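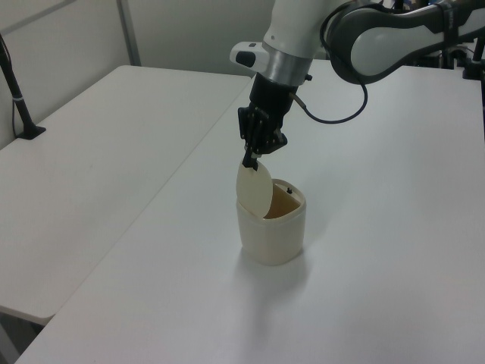 The Small Cup and Its Lid

Household containers rarely receive the attention given to chairs or lamps, yet few objects are handled more often. The small lidded cup in cream-colored plastic is a useful case. Its body is short and rounded, the sides are gently squared, and the finish is smooth. The lid is a thin oval disk, off-white and slightly translucent, and close to the opening in width.

Cups of this type are the subject of a study collection at Orkthorpe, where 200 lidded containers have been placed on open shelves for visitors to handle. The collection was assembled by Maja Walczak, a curator of domestic design, and includes pieces for sugar, salt, buttons, and cotton swabs. The oldest is a pressed tin box dated 1872.

"A lid is a promise about what stays inside," Ms. Walczak writes in the catalog. "The maker must decide how firmly to keep it."

The catalog sorts the containers by closure. Loose lids come first, followed by screw tops, snap fits, and lids that turn on a pin. The last group is the largest. A pinned lid stays with its cup and can be worked with one hand, but the pin must be sized with care. If it is too tight, the whole cup lifts along with the lid. If it is too loose, the lid drops back before a spoon can be put in.

Tadeusz Wróbel, who restores plastic housewares at the Śliwiński workshop, sees the results of poor sizing every week. Most of the pieces brought to him have sound bodies and damaged lids. A thin disk flexes each time it is pressed into place, and wear appears first along the edge. Mr. Wróbel advises owners to hold a lid by its rim, to wash it apart from the cup whenever the design permits, and to keep it away from the heating element of a dishwasher.

Color presents a separate difficulty. Cream and ivory plastics do not age evenly, and a replacement lid seldom matches an older cup. The workshop keeps a drawer of spare lids sorted by shade for this purpose, and owners are asked to bring the cup itself when they come to choose one.

The study shelves at Orkthorpe remain open to visitors through February. The catalog is available at the front desk.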